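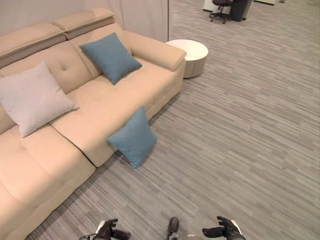 7 min read

A pale sofa is a diary. Ours has recorded two winters of soup, one ambitious burrito and a ballpoint pen that went through the wash of life uncapped. Cleaning it takes an afternoon, most of which is waiting.

Start with the vacuum and the crevice tool. Go along every seam, then do it again in the other direction, and keep the coins. Check the care tag next. W means water is fine, S means solvent only, and X means vacuum it and lower your standards.

For a W fabric, put a few drops of dish soap in a bowl of warm water and whip it up. Use the foam and leave the water in the bowl. Dab from the outside of the stain inward, wait 15 minutes, then blot with a white towel. A red towel will give you a fresh project.

Microfiber dries stiff. Brush it in small circles with a soft nylon brush – mine is a Skiten, bought for potatoes – and it comes back.

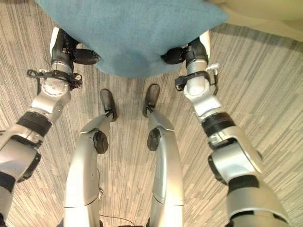
Throw pillows: squeeze, shake, repeat.

Pillows go flat in the middle and fat in the corners, much like the rest of us. Grab both sides, push in, let go, and give it a quarter turn. If the cover zips off, wash it cold and inside out, and put it back on while the last trace of damp is still in it. The wrinkles pull themselves flat. An insert that stays folded when you fold it is done, and no amount of punching will bring it round. 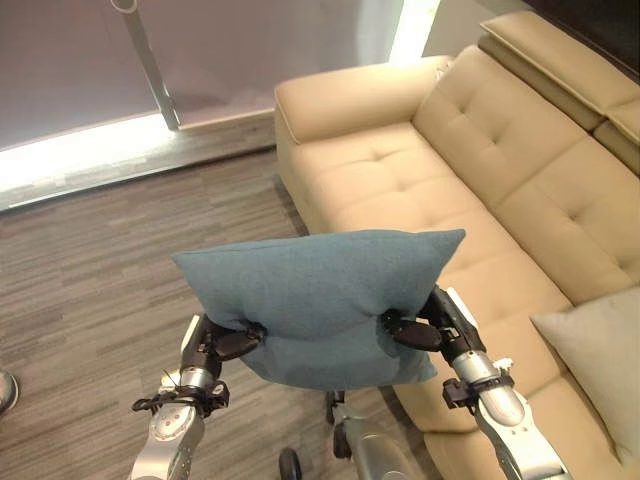 Sarantis wrote in to say that five minutes in the dryer on no heat with 2 clean tennis balls beats any amount of squeezing, and that the covers should come off first unless you enjoy pilling.

Fair enough. I tried it in July and the noise was terrible, but the pillows came out fatter than they went in.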